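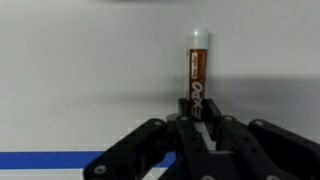
A kind word for the brown marker

Every set of dry-erase markers has one that stays full long after the others have given up, and at Lernley it has always been the brown. The black goes first, then the blue, and the red hangs on until somebody starts grading something. The brown sits in the tray with its pale gray cap on, looking as good as the day it came out of the box, and I have felt a little sorry for it for years.

So I was pleased when Barrett Kowalczyk stood up at the Sunday meeting and asked if we could please start using it. Barrett draws floor plans for our workshop days, and he has found that brown on a white board is much easier on the eyes than you would think, especially for the quiet parts of a drawing — the walls, the doors, the table edges — with black kept back for the words. I tried it myself on the long board in Room 21 and I have to say he has won me over. My seating chart for August has never looked so handsome, and I could still read it from the back row, even without my good glasses.

While we are on the subject, a few housekeeping notes about markers in general. Please press the cap on until you hear the click. Store them lying flat when you are done for the day; standing one up on the table while you work is fine, as long as it goes back in the tray afterward. If a marker has gone faint, put it in the coffee can by the door and don't slip it back in with the good ones (I know who you are, and I have done it too). Vinzenz Zaugg will collect the can every few weeks. He tells me he once tried out every marker we had on the back of an old calendar, and it took him most of an evening and two cups of tea.

The other half of my news is blue tape. Several of you asked what to use for marking out a space on the white tabletops, and the answer is the blue tape, please, and never the marker. I know the tops wipe clean most of the time, but we had one line last winter that stayed with us through nearly 5 weeks of scrubbing, and I would rather not go through that again. Tape goes down in a moment and makes a nice crisp edge that everyone can see. Press it with the side of your thumb, and when you peel it up, go slowly and keep it low to the table.
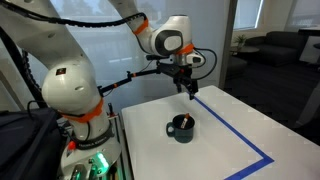
Blue tape on the white tabletop.

Fresh rolls are in the second drawer of the supply cabinet, next to the erasers, and there are spare markers on the shelf above, browns included. If you take the last of anything, write it on the list taped inside the cabinet door. Any color you like, though you know which one I'm hoping for.

More from the Lernley newsletter
New erasers from Bekora: first impressions
The supply cabinet gets its labels back
Saturday hours at the Skotlow building
Bautista room: chairs, lamps and a new rug
Vinzenz Zaugg on sharpening pencils by hand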